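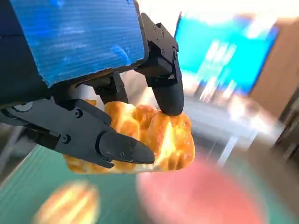 Figure 3. A glazed, layered pastry of the croissant type, held over a green surface. Note the difference in color between the ridges and the paler end.

4.2 What people mean when they say "flaky"

We had expected the word "flaky" to be the easy one. When Shengli Bai drew up the first word list for the Letirbridge tasting sessions, it went near the top with hardly any discussion, between "buttery" and "crisp," and we moved on to argue for most of an afternoon about whether "bready" was a fault or a compliment. It was only when the comment cards came back that we saw how many different things our tasters had been carrying around under that one friendly word.

Some of them, and these were mostly the people who bake at home, used it for what they could see before they had touched anything. They looked at the outside of the pastry and read the ridges and folds almost the way one reads the edge of a book, and if the layers stood apart from each other, they wrote "flaky" and gave it a high mark. Figure 3 shows the sort of surface they had in mind, with the color running from deep orange through amber to a pale yellow, and the glaze catching the light on the upper right. Others would not commit themselves until they had bitten in, and for them the word belonged to the sound and to the mess on the plate. A third and smaller group used it for the inside, which we would have called "open" or "airy," and we are grateful to them for explaining themselves so patiently on the back of the card.

Of the 103 cards we collected, 56 used "flaky" at least once, and it was the most common word by a wide margin. We had hoped to treat it as a single score. After reading the cards aloud to each other (a slow way to work, but a pleasant one, and we recommend it) we decided to split it into "layered to the eye" and "shatters when bitten," and to leave the inside to its own question. Boglárka Borbély went back through every card with the new headings, and where a taster's meaning could not be settled she left the entry blank and did not guess.

The glaze deserves a few words of its own. Tasters who liked a shiny crust tended to describe it as fresh, golden, or "like the bakery when I was little," and these same tasters were generous with their marks for layering as well. Tasters who were wary of shine called it sticky or sweet, sometimes before they had tasted it. We compared pastries made to the plain Torres recipe with those made to the Fudance recipe, which calls for a second coat of egg wash, and the second coat raised the scores for appearance while doing very little for the scores after the first bite. A crust can look wonderfully crisp and be quite soft by the time it reaches the table, particularly on a damp August morning, and we had several of those.

Color was steadier. People agreed with one another about it far more readily than they agreed about texture, and most of them accepted some unevenness without complaint. A pale end beside a well-browned ridge was usually taken as a sign that somebody had shaped the dough by hand, and only a few cards called it underbaked. We had sorted our pastries for evenness before the sessions, and in hindsight we might have spared ourselves the trouble.

One last observation from this part of the work concerns the order of the questions. In the early sessions the appearance questions came first, and the words chosen there had a way of turning up again further down the card. In the later sessions we moved them to the end, and the borrowed words became less frequent, though they never quite went away. The full wording of both cards is given in the appendix, and the effect of order is taken up again in Section 5.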